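Desk in the corner of a small back bedroom, does it get any better than this?

Posted by mokmum65, Jun 1, 2021

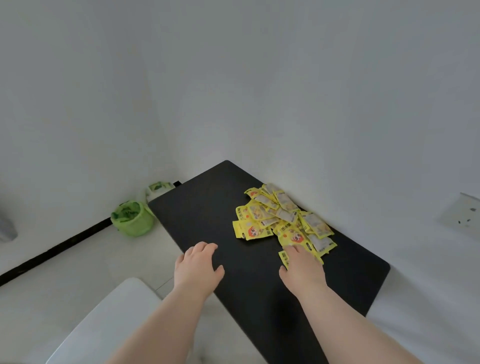
So I've been working from the back bedroom since we moved to Stalthorpe and I'm getting properly fed up with how it sounds in there. Every call I do, somebody says "are you in a bathroom?" and I have to laugh along. I listened back to a recording of myself last week and they're right, it's horrible, sort of boingy and hollow, and my voice goes all thin when I get louder.

I've got a decent enough microphone (a Prellomach, bought second hand, came with a little stand) and I've tried it close up and further away. Closer is a bit better but then you hear every breath. The walls are plain painted plaster and I'd rather not cover them in that grey egg-box foam, partly because we're renting until August and partly because my other half says it looks like a teenager's bedroom. Landlord is fine with small nails but not glue.

Budget is £65, could stretch a little if something really works. What would you do first? I'm on calls most of the day and I also read stories for a hospital radio thing in the evenings, so it does matter to me!

Wing-sze Chu

Oh I feel for you, I had exactly this in our old flat and it drove me up the wall. The trouble is sound bouncing between hard flat surfaces, and corners make it worse for the low, boomy part of your voice. You don't need foam. Thin foam only takes the top off anyway and leaves the boom behind, so you end up sounding like you're in a muffled bathroom instead.

What I'd do first is a rug, the thickest you can find, with a felt underlay beneath it. I got mine at the Nodindale market for £30 and the difference was there straight away. Then a duvet. I know, I know, but try it before you spend anything else: hang it behind your chair, where your back is, so the mic isn't picking up your voice coming back off whatever's behind you. If you like what it does, you can swap it for a proper heavy curtain or a wool blanket on a pole later on, and it'll look quite nice. Leave a gap between the fabric and the wall if you can, a hand's width will do, it soaks up more that way.

For the breathing, turn the mic so it's a little off to one side of your mouth and put a pop shield or even a clean sock over it. And for the stories, I used to do mine inside an open wardrobe full of coats! Not glamorous, and hot in summer, but it was the best sound I ever got.

Do the clap test before and after, by the way. One sharp clap where you normally sit, and listen for the ring.

dave_in_the_shed

egg boxes. the real ones, from eggs. free

Nettie P

Please don't bother with real egg boxes, they do next to nothing and they burn like anything.

I agree with Wing-sze on the rug. The other thing I'd add is books. I moved a tall bookcase into my box room, all different sizes of paperback shoved in any old how, and it broke the echo up nicely. Charity shops near us do bags of them for 15p each if you don't mind what you get. Also bring the whole desk out from the corner if there's space, even 20cm helps a touch, though I had to get a longer extension lead when I did mine and then kept tripping over it.

Does your call software have a noise setting? Mine was on "high" and it was making me sound like a dalek. I turned it to low and three people remarked on it the same day.

Contact us | House rules | © Mok Community Help | Back to top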